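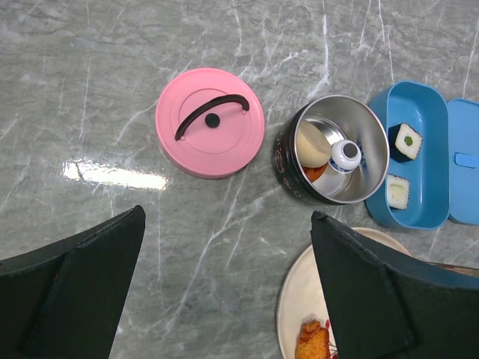 Can the Orkance wrist kit be built at home without a machine shop?

A hobby bench, a set of hex keys and a soldering iron are enough. All the aluminum parts come cut and tapped, and the only holes you drill are the ones that fix the base to your own table.

Orkance Wrist Camera and Two-Finger Gripper Kit
Maker: Grirkar
Part no. 1048
Status: in stock

The Orkance kit puts a parallel gripper and a small camera on the end of a desktop arm. It was designed for people building an arm in a spare room, a garage or a shared workshop, and it bolts straight onto the Horrocks arm, versions 2 and 3. Other arms need the adapter ring, sold separately as part no. 1679.

The camera sits behind the fingers and looks down between them, so both tips stay in view while the gripper is open. On the demo table we run it over a gray marble-pattern top laid with tableware and food: a pink lid with a black handle, an open steel-lined container, a blue lunch box with two pieces of sushi in it. Shiny tops like this one throw back a strong patch of light. If your lamp does the same, move it to one side before you start recording, or turn the exposure down in the settings file.

What you get
Gripper body with motor fitted
Two black fingers
Camera module on bracket
Camera cable, 131 cm
Control board, flashed and tested
Bag of 18 screws, with spares
Printed build guide

What you need to supply
Arm and its power supply
Computer with a free USB port
Hex keys, 2 mm and 2.5 mm
Soldering iron for the two motor leads
Thread lock (the mild kind)

Building it
Allow an afternoon. Fit the gripper body to the arm first and leave the fingers off until the motor has been homed. The build guide shows this in step 4, and most of the bent fingers sent back to us come from doing it in the other order. Run the camera cable along the outside of the forearm with a loose loop at the wrist. Turn the wrist by hand through its full travel and check that the loop never pulls tight.

Solder the motor leads last. Red goes to the pad marked M+.

Software
The board works with Undbridge, which is free to download. Version 2 or later is required. Undbridge finds the gripper by itself on most computers; if it does not, unplug the board, start the program, and plug the board back in. Grip force is set on the Tool page. Start at the lowest setting for anything soft.

Food and water
The gripper is not sealed and is not food safe. Play food and empty containers are fine for practice. Do not use it to handle food that someone will eat, and do not wash the fingers while they are attached.

Changes to this part
January 20, 2026: longer camera cable, new bracket with slotted holes. Kits shipped from November on already have the new bracket. The old cable can be kept if it reaches.

Spares
Fingers are sold in pairs. The camera bracket, cable and control board are sold singly. Motors are replaced by us only, so please write before sending one back, and include the part number and the version of your arm.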